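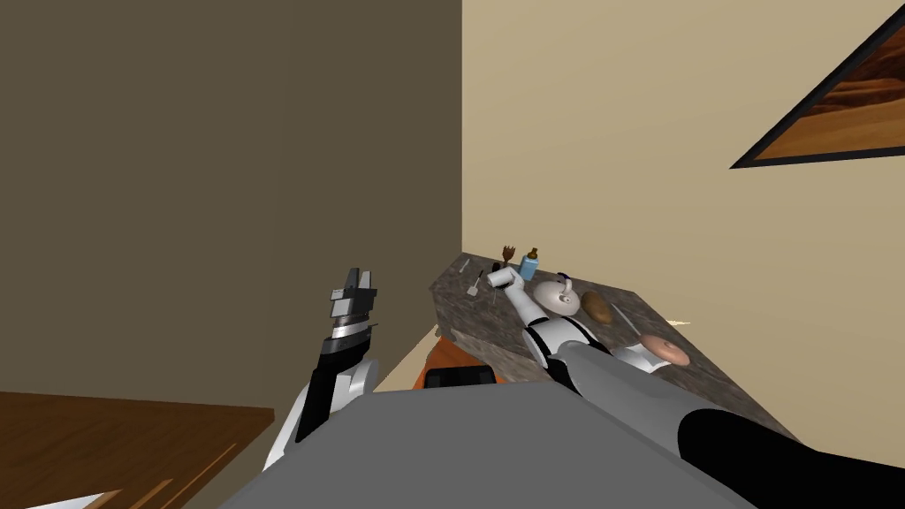 head view in sim, right hand on the white cylinder, left gripper just parked

markum_shed
ok so kitchen sim is finally up. Two arms, parallel gripper on the left, the fingered hand on the right. Plan is to get the pick working in here before I bolt anything to the real torso in the garage. Grasp on the cylinder closes fine. Problem is what comes next, soon as I command a lift the hand shakes and I get contact spikes all over the log. Physics at 128 substeps already, cant go much higher on this machine. Ideas?

lowtorque
what's the finger mass set to? light links + stiff gains = jitter every time

markum_shed
whatever the CAD export gave me. lemme look

markum_shed
oh. fingertips are 5 grams each. thats wrong, the printed ones are way heavier

lowtorque
there you go. weigh a real one and put that in

Siston
Going to disagree a bit. Mass matters but I'd look at collision meshes first. If you left the raw teapot mesh in there right next to the hand it's going to eat your solver alive. Use convex pieces, keep it under 3,000 triangles for the whole counter.

lowtorque
teapot isn't touching anything tho

Siston
Doesn't have to touch. Fingers are right beside it, broadphase pairs them up every step.

lowtorque
pairs are cheap. slow isnt the same as shaky, he's asking about shaky

kiln_and_solder
Why mix a gripper and a hand at all? Two grippers, done by September. I went down the hand road and spent all winter restringing tendons.

markum_shed
had the gripper already from the Lamard arm. hand is the fun part, not giving it up lol

kiln_and_solder
fair. you were warned

Kiiskinen
Other thing - torso is blocking a good chunk of the near counter from that head camera. If you're going to train on those views I would move the camera forward or pitch it up a little. Mine had the same wide flat chest plate and I lost everything close in.

markum_shed
yeah noticed. real mount has up to 5 cm of slide so I can match it later

Siston
match it NOW or you redo all the data

markum_shed
ok ok. Update: real fingertip mass in, damping doubled, shake is mostly gone on lift. Still a small buzz when the thumb loads up. Trying the convex meshes tonight

lowtorque
told ya

Siston
"mostly." Do the meshes.

Kiiskinen
post the thumb joint limits when you get a sec, buzz sounds like its riding a stop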